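The Dorkgate show and why I'm still hoarse

I've been putting off writing this up because every time I sit down I just end up rewatching the last six minutes of the main event on my phone. It's a shaky phone video, shot over the shoulder of a very tall man in a hood, and I love it anyway.

So: Dorkgate Wrestling, the March show, five matches, one intermission, 1,417 people in a building that usually does cheerleading meets. I've been going to these since they ran in the back of a roller rink and you could hear the wrestlers calling spots to each other if you sat on the left side. Hearing that attendance number read out, and hearing the place lose it over the number itself, got me a little choked up. The ring announcer had to stop and start over.

The opener was Kacper Domański against Emanuel Văduva and I want to say right away that it had no business being that good in the opening slot. Domański has been a tag guy for as long as I've watched him, always the one who gets beat up for eight minutes so his partner can come in hot. On his own he wrestles totally differently! He's mean. He spent the first third of the match working over Văduva's left wrist, just bending it in ways that made the kid in front of me say "ew" every single time, and then Văduva sold it all the way to the finish. He went for his suplex, couldn't hold the grip, tried again, couldn't hold it again, and switched hands. That's such a small thing and the whole building got it. Domański rolled him up while he was shaking the wrist out. Clean, quick, done.

I didn't care for the second match, a four-way for a title shot. Two guys lying on the floor outside while the other two do stuff, then swap. You know the kind. There was one dive I liked, off the top and over the post, and that's all I have in my notes apart from "nachos good."

Then Efa Hughes came out and I forgot all about it. She's been doing this thing since the fall where she walks to the ring without music, and the first time I saw it I figured the sound guy had messed up. In a bigger crowd it's amazing. You get this weird hush, then a few whistles, then people start stomping, and by the time she's up on the apron it's louder than any entrance song would have been. Her match was short and she won with the neckbreaker. I'd have given it another five minutes, easily.

Intermission ran long. I stood in the merch line the entire time and was still in it when the lights went down for the second half, which I regret a tiny bit and would do again.

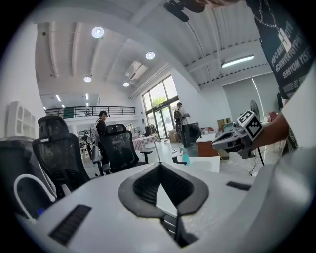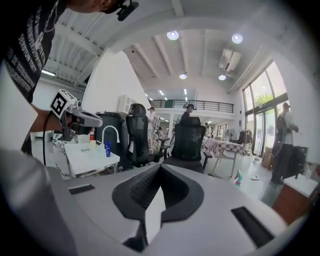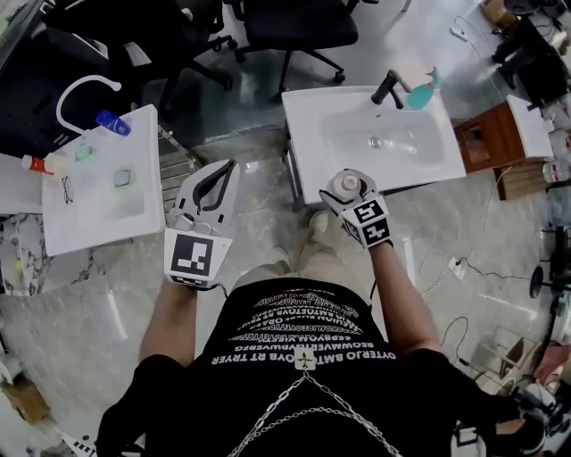

Merch at an indie show is half the reason I bring cash, and Dorkgate has finally gotten good at it. There's a new Stendura shirt (that's the tag team, for anybody just joining, two enormous guys who come out to polka) and they had it in gray, in a sort of mustard, and in a red that looked better on the rack than it did on anyone wearing it. I went back and forth forever. But I'm forty-three and I grew up on wrestling shirts that followed one rule, and it's the look of the T-shirt in those three photos: black cotton-tee plain, white lettering all over the chest. You wash it until it goes soft and it gets you through ten years of shows. Stendura in mustard is never going to do that for me. I asked if there was a black one under the table, there was, it was one size too big, I bought it.

The second half opened with the Stendura match itself, so I watched the first two minutes of it from the aisle with a shirt over my arm. They beat Jasińska and a partner I didn't know, and Jasińska was the best person in it by a mile. She's half the size of either of them and she kept picking fights with both. At one point she slapped the bigger one, he didn't move, she slapped him again, he still didn't move, and she turned around and shook hands with the referee. I laughed so hard I got nacho cheese on the new shirt. Please give her a singles match next time. Please!

And then the main event. Zdzisław Kalinowski defending against Mieczysław Kwiatkowski, who trained him, who beat him in that roller rink when there were maybe a few dozen of us watching on folding chairs. I was there for that one. I remember Kwiatkowski helping him up afterward and Kalinowski shoving his hand away, and they've never brought it up since, on any show, in any promo. They saved it.

It was slow to start and some people near me got restless. I was fine with it. Headlocks, a lot of headlocks, both of them refusing to run the ropes. Kwiatkowski must be past fifty by now and he wrestles like he's budgeting, every move has to pay for itself. Then Kalinowski caught him with an elbow that I felt in my own teeth, and the pace just went. The last stretch is what I keep rewatching. Two near falls off the same backslide. Kwiatkowski kicking out at what I'd swear was two and ninety-nine hundredths. The champ finally getting the piledriver he's been forbidden to use in every story they've told with him.

After the bell Kalinowski put his hand down to help him up, and Kwiatkowski looked at it for a long, long time. And he shoved it away! I screamed. My friend screamed. The hooded man in front of us turned around and he was screaming too.

The drive home was 90 minutes and we talked over each other for all of it. Next show hasn't been announced, but the building had a Dorkgate poster up by the exit with a blank where the date goes, so I'm keeping my weekends open. If anyone got a better angle on the finish than I did, send it over, I'll trade you my footage of Efa's walk to the ring.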